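Chapter 6
What Averages Hide

Most people meet the average long before they meet any reason to doubt it. It turns up in school reports, in weather forecasts, in the price of a house, and it has the calm look of something that has already been checked. This chapter asks you to be slower to believe it.

Take the case of Galanis, a town with two bus lines and a long argument over them. A report by a firm called Liretti told the town that the average wait at a stop was six minutes. The report was praised, the firm was paid, and riders went on complaining. Were the riders wrong? Evanthia Mavromatis, then a graduate student, asked to see the waiting times themselves. On the line through the center, buses came one after another and almost no one waited at all. On the hill line, some people stood for 49 minutes. Both groups had been poured into one number, and the number described neither of them.

You may feel that Liretti was dishonest. I doubt it. The sum was done correctly, and that is the uncomfortable part. A correct sum can be the answer to a question that no rider ever asked. Before you accept any average, ask who was counted, what was left out, and how spread out the values were — a report that can't tell you the last of these hasn't told you much.

Spread matters even in small, tidy tasks. Measure the same thing twice with care and you will often get two results. Students tend to treat this as a fault in themselves and quietly drop the reading they like less. Don't. The gap between readings is information, and throwing it away is how a weak claim gets to look like a strong one. 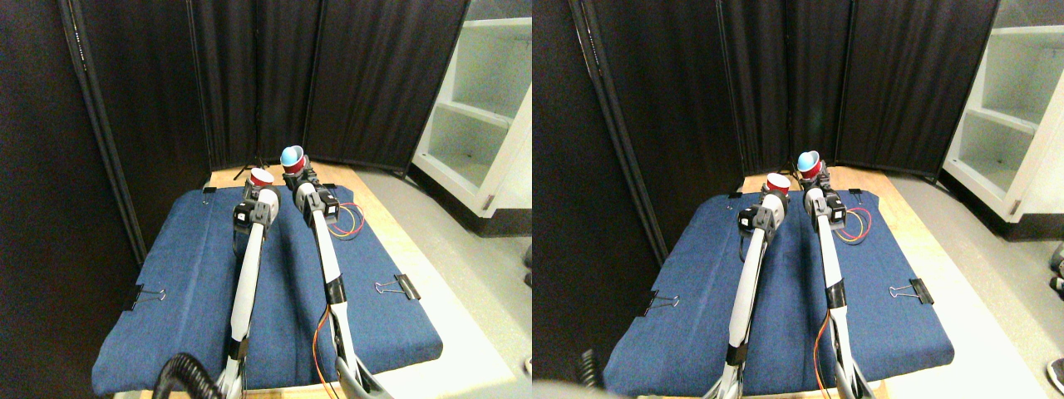
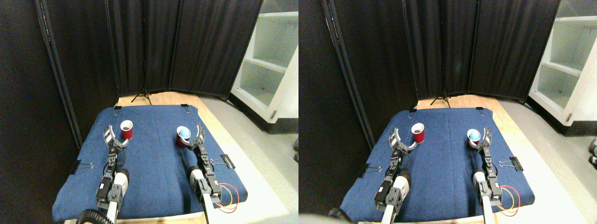
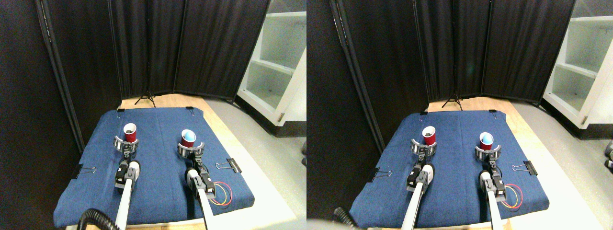
Blue cloth, black clips and red cups, as in the other views.
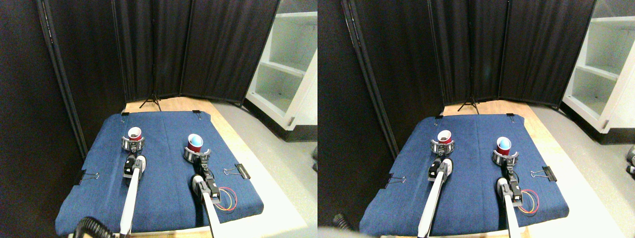
Does a larger sample make an average more trustworthy?

Only if the sample was chosen fairly in the first place. A large sample drawn from the wrong group gives you a very steady wrong answer, and its steadiness makes it harder to argue with.

The point deserves a longer look, and the Woduvetti sleep survey gives us one. It drew over 149 replies, all from people who had stopped to fill in a form at a late-night café. The average bedtime was well past midnight. Prodromos Stefanou, who ran the survey, wrote that the city "sleeps late." Perhaps it does. But people who go to bed early aren't in cafés at that hour, and ten times as many forms from the same tables would have left them out just as completely.

Aliki Antoniadis later defended the survey on the ground that every sample leaves someone out. She is right, and it doesn't help. The question is whether the people left out would have answered differently, and in this case they almost certainly would have.

We will use three tools in the pages that follow. The median, in Section 6.1, is the middle value once the values are put in order, and it is less easily dragged about by a few extreme cases. The range and the standard deviation, in Section 6.2, describe spread, though the range has a weakness you should try to spot before you get there. Section 6.3 returns to sampling and to the Galanis buses, with the full table of waits for the hill line.

Keep a pencil nearby for the first exercise, and work out the median before you look at the mean.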